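Collecting FAQ: your questions about my figures, answered

I get a lot of the same emails, so I've finally put everything in one place. Last updated November 17, 2024.

Who are you, then?
I'm Tiziana Zanetti and I collect (and endlessly rearrange) vinyl figures, mostly the Trernelel monsters. I've been at it since 2000, when I found my first one on a market stall in Fledthorpe and went straight back for the other two on the table!

Where should I start with Trernelel?
Series 2, every time. The sculpts are chunkier, the paint is neater and you can still find most of them at sensible prices. Series 1 is lovely but the boxed ones go for silly money now.

Is the Gaillard chase figure real?
Yes! I've held one. It's the glow version of the swamp dragon, and you'll know it by the green claws. Please don't buy one from a listing with a single blurry photo.

Do you keep them in the box or take them out?
Out, mostly. I know, I know. I keep the boxes flat in the loft, so if I ever sell up they can go back in.

Do you collect the T-shirts as well?
A few, but I'm fussy. I like a plain colour and a soft collar, and I store mine folded with tissue between them. Never hang the heavy cotton ones, the shoulders go all pointy. 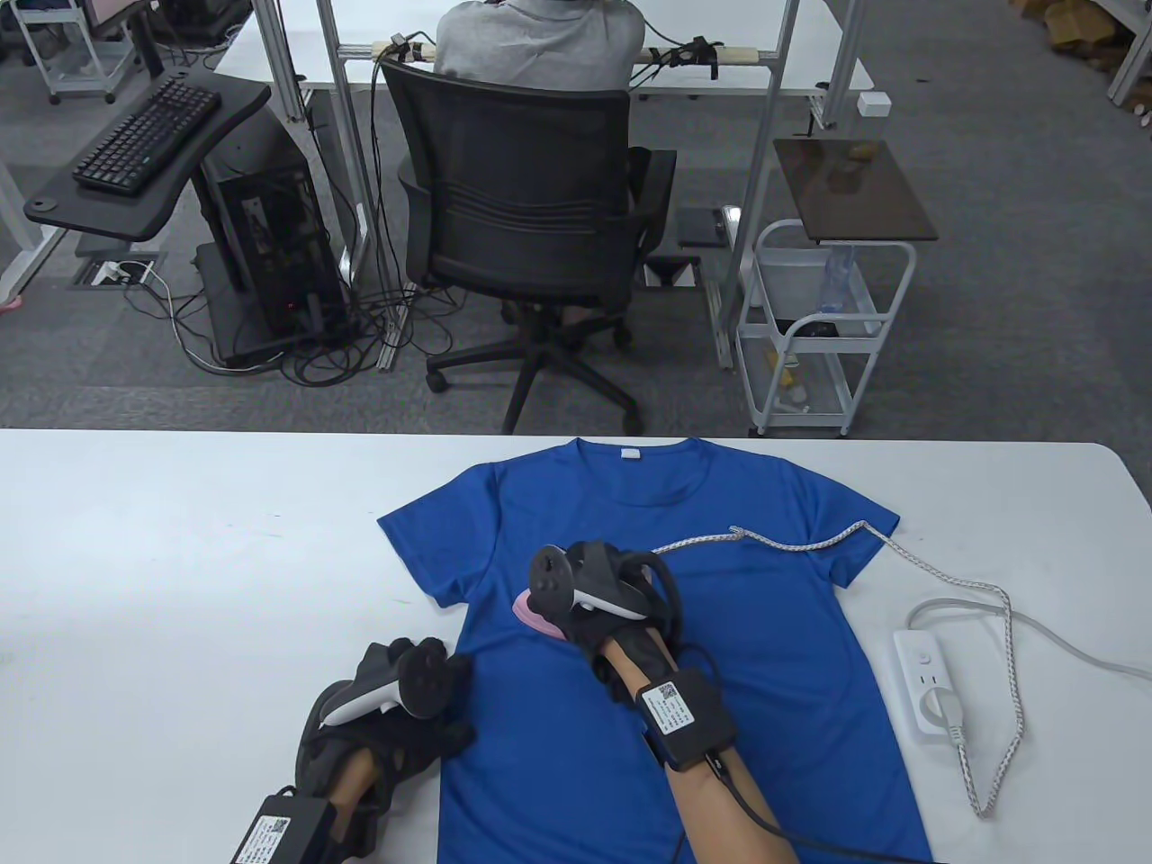
Blue short-sleeved tee, laid out flat on a white table.

How do you clean dusty figures?
A soft make-up brush first, then lukewarm water with a tiny drop of washing-up liquid. Keep water away from the neck joint on the Prosico ones, it gets inside and takes ages to dry.

What about sticky vinyl?
Wash it, dry it, then leave it somewhere cool and airy for a couple of weeks. Ermanno Martinelli swears by cornflour but I found it got into every crease.

Will you sell me one of yours?
Only doubles. I put up a list every October, 30 figures at most, and I post within the UK. Email me with the name and series and I'll let you know if it's still going.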